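Llegamos a Cisneros un domingo, que es cuando Grestora abre las puertas a las familias y a cualquier curioso que se apunte por la web. Yo me apunté dos veces por si acaso (y resulta que sobraban plazas). Llevaba años queriendo ver por dentro una planta que prepara pedidos de decoración, y más desde que metieron los brazos robóticos.

## La nave grande

Lo primero que impresiona es el ruido, o más bien lo poco que hay. Te esperas un estruendo y lo que oyes es un zumbido de cintas y, de vez en cuando, un pitido. La chica que nos guiaba contó que en la nave hay 3707 referencias distintas, desde guirnaldas hasta macetas, y que en un día bueno de temporada salen unas 2946 cajas. ¡Y con 59 personas en plantilla! Antes de la automatización eran las mismas, por cierto; lo pregunté dos veces y a dos personas diferentes.

Lo que ha cambiado es a qué se dedican. El puesto de final de línea, el de levantar cajas ocho horas, ya no existe. Lo hace un paletizador de Pellham que está dentro de una jaula amarilla y que tiene hipnotizados a los niños. Los que estaban allí pasaron a control de calidad, a mantenimiento o a lo que llaman «enseñanza», que es la parte que más me gustó y de la que hablo luego.

Un operario veterano nos dijo que el primer mes lo pasó fatal, que se sentía de más mirando una pantalla. Ahora lleva tres células él solo y duerme sin faja. También se quejó, con toda la razón, de que los turnos de noche siguen igual y de que el plus por formación tardó en llegar. Me gustó mucho que lo dijera delante de la guía y que ella asintiera.

## El café y la cola

Media hora de pausa, café flojo, unas rosquillas buenísimas. Si vais con niños, pedid el grupo de las once, porque el de la una se junta con la salida del anterior y se forma cola en los chalecos.

## La sala de enseñanza

Aquí me habría quedado toda la tarde. Es donde prueban los agarres antes de llevarlos a la línea, y el trabajo lo hace gente que viene del almacén, sin estudios de ingeniería - gente que sabe cómo se coge cada cosa porque la ha cogido mil veces.

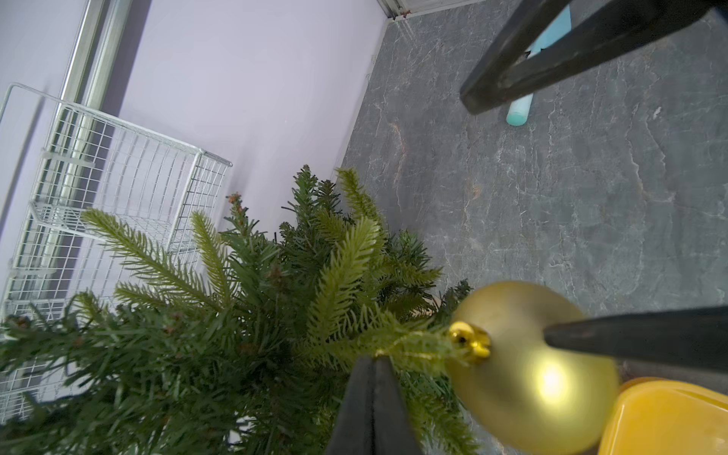 De todo lo que enseñan en esa sala, lo que más discusión provoca entre ellos son los adornos. Una caja es siempre una caja, pero un adorno rueda, se engancha, resbala. Con la bola dorada grande entre los dos dedos negros de la pinza, pegada a las ramas del arbolito, se entiende enseguida el problema: hay que vigilar la bola, el hilo fino que sale de la anilla y además las ramas. Una antigua embaladora nos explicó que a mano eso se hace sin pensar, y que su trabajo ahora consiste precisamente en pensarlo, ponerle nombre a cada gesto y corregir. Llevan apuntadas 1274 correcciones en un cuaderno compartido, muchas con dibujitos. ¡Yo quería fotocopiarlo entero!

Le pregunté si echaba de menos la línea. Dijo que a las compañeras sí, porque en la sala son pocas y se habla menos, y que las muñecas no las echa de menos nada.

El año que viene quieren abrir también el almacén de Grosano, que es más pequeño y todavía funciona casi todo a mano. Ya he preguntado por las fechas y me han dicho que las colgarán en la web hacia abril.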